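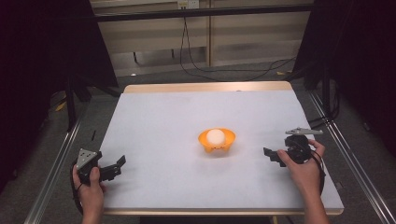

Okay, so I promised an update on the robotics club back in February and then wrote a grand total of zero words about it. Sorry! It's 3 August 2019, summer session is half over, and I finally have a free Saturday and a big iced coffee.

For anybody new: I'm one of the students in the summer project group. We're seven people, we meet in the evenings, and our team is called Timik (the name came out of a very long group chat, don't ask). The full thing, with the model and the code and the wiki nobody updates, is Tivumik. Everyone mixes the two up, including me on our own sign-up form.

The goal for the summer is to teach an arm to handle small round things that don't want to be handled. We collect our demonstrations by hand, two grippers per person, and every attempt gets saved as an episode. Rosalía Carrasco set our target at 300 good episodes per task before we're allowed to train anything. For the ball and bowl task we're at 248 as of last night. So close! I wanted to stay and finish, but my wrists had other ideas.

I was pretty bad at this when I started. You'd think holding a gripper would be like holding a pair of kitchen tongs, and it's sort of like that, if the tongs were chunky and had a cable that wanted to be wherever your elbow was. My first evening I squeezed way too hard on everything. Indira D'Souza, who is annoyingly good at it, told me to slow down before I touch anything and let the fingers come in level. I wrote that on my hand in pen and it helped a lot.

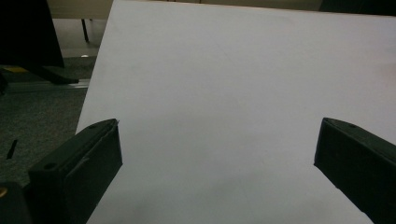

My actual job, apart from doing episodes, is going through the recordings and throwing out the bad ones. It sounds dull and I love it. I put on a podcast, open the folder, and click, click, click. You start to recognize people by how they move (I hover, Indira doesn't). The gripper views are my favorite because the fingers are always right there at the bottom, so I can check how wide open they are against the plain white sheet, and with no writing or pattern on the sheet there's nothing else pulling my eye. We argued for a whole evening about whether a plain surface is too easy. Kulkarni, the other team in our program, uses a checkered tablecloth and they're very smug about it.

I've also been keeping the notes on what we throw out, mostly for my own curiosity. The biggest group is what I call "almosts," where somebody gets a decent grip, gets nervous, and puts the thing back down a little to the left. Do those count as bad? Rosalía says yes. I say a robot could learn something from a person changing their mind, but I lost that vote.

Then there's the egg task, which I have feelings about. It was supposed to be our easy warm-up! An egg shape in an egg cup, how hard can it be? Well, the egg fills up most of the cup, so you don't get much to grab, and if you come in low you end up pushing the cup across the table instead. 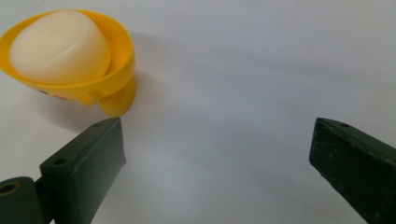 I did a whole run of those on Thursday and kept maybe half. What finally worked for me was opening wider than felt necessary and coming in from higher up, then closing really, really slowly. Indira tried it my way and said it was "fine," and from her that's basically a parade.

Next up is training. We get a shared slot on the department machine, Guvlow, and the queue for it is ridiculous, so the plan is to have everything sorted and labeled before our turn comes. I still have a folder of 60 clips with no labels at all, and a couple that I'm pretty sure I saved twice. If the first model comes out terrible I'll post about that too.

Oh, and two people asked in the comments if you need to know how to code to join. Nope! I barely did. Come on a Tuesday, wear short sleeves, and bring snacks if you want to be popular. I'm going to go refill this coffee and start on those labels.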